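Moving my mother's recipes out of the tin

6 min read

My mother kept her recipes in a biscuit tin. When she moved into the smaller unit in May, the tin came to me, along with two exercise books and a plastic sleeve of newspaper cuttings that had gone the colour of tea. I said I would type them up for my brothers. I have now finished, and a few people have asked how I went about it, so I am writing it down.

There were 308 cards and loose sheets in the tin. I know because I numbered each one in pencil on the back before I did anything else. My brother wanted me to put them all through a scanner at the library and be done with it. We tried that with the first dozen. The scans were fine to look at and useless to cook from. Mum wrote in blue biro, switched between Polish and English in the middle of a line, and used abbreviations that made sense only to her. "Sm. 1/2 jak u B." took me a week. It means sour cream, half a tub, the way Mrs Borkowska does it. Mrs Borkowska lived over the back fence when I was a kid and turns up on 11 of the cards.

So I typed them. I did two or three a night after tea, at the kitchen table, with the card propped against the fruit bowl. I kept Mum's wording where I could and put my own notes in square brackets. If a card had no method, and plenty of them didn't, I rang her and asked. She was patient for the first fortnight. After that she told me to ring after the news.

The quantities were the main trouble. Some cards are in ounces, some in grams, and the older ones are in glasses. A glass meant a particular glass, which had a gold rim and was broken in the move from Mostberg Street before I started school. Mum thought it held 250 mL. I baked the poppy seed roll on that basis and the dough was far too wet to roll out. I tried again at 220 mL and it behaved itself, so every recipe given in glasses has been converted at 220.
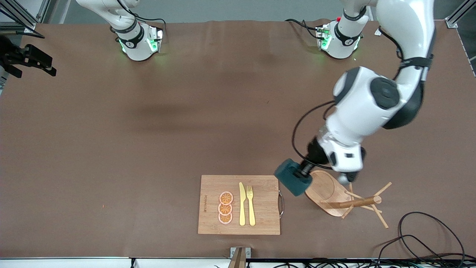

Flour was the next thing. The older recipes assume a flour that drinks up more liquid than the plain flour I buy at the supermarket, and the pierogi dough was sticky until I cut back the water. I settled on 60 mL less than the card says and let it rest for half an hour under a tea towel. Mum says she never rested it. I have watched her make it, and she does rest it, while she peels the potatoes. She doesn't count that as a step.

The exercise books were a different job. The first is mostly jams and pickles, with the year beside each batch and how many jars it made. The second belonged to my grandfather's cousin, Przemysław Ostrowski, who worked as a ship's cook before he came out here. His recipes feed a crew. There is one for cabbage soup that begins with nine heads of cabbage, and a bread recipe that I divided by eight and still had to give half away. His handwriting is the neatest of the lot. He also recorded what went wrong, which Mum never did. One entry just says "too much caraway, complaints".

I left the newspaper cuttings until last and threw out most of them. Mum agreed with that. Plenty were for things she had never cooked, such as a salmon mousse set in a ring mould and four versions of apricot chicken. I kept the ones with her writing in the margin. The Christmas cake cutting has three different oven temperatures written on it, one for each oven she has owned, with the last one underlined.

As for the finished thing, it's a plain document with an index at the back, sorted by main ingredient. I thought about sorting it by occasion, but we'd have argued over what belongs at Easter. I had four copies printed and bound with a plastic comb so they lie flat on the bench. One copy went to each of my brothers, one to Mum, and one is on the shelf above my stove with butter on it already.

If you are thinking of doing this yourself, I'd suggest starting while the person who wrote the cards can still answer the phone. Number everything first. Keep the originals even after you have typed them, as I have had to go back to the tin four times since the printing to check a figure. I had the honey cake down as two teaspoons of bicarb when it should be one. If you're one of my brothers and you are reading this, please fix it in your copy with a pen. It's on the same page as the walnut slice.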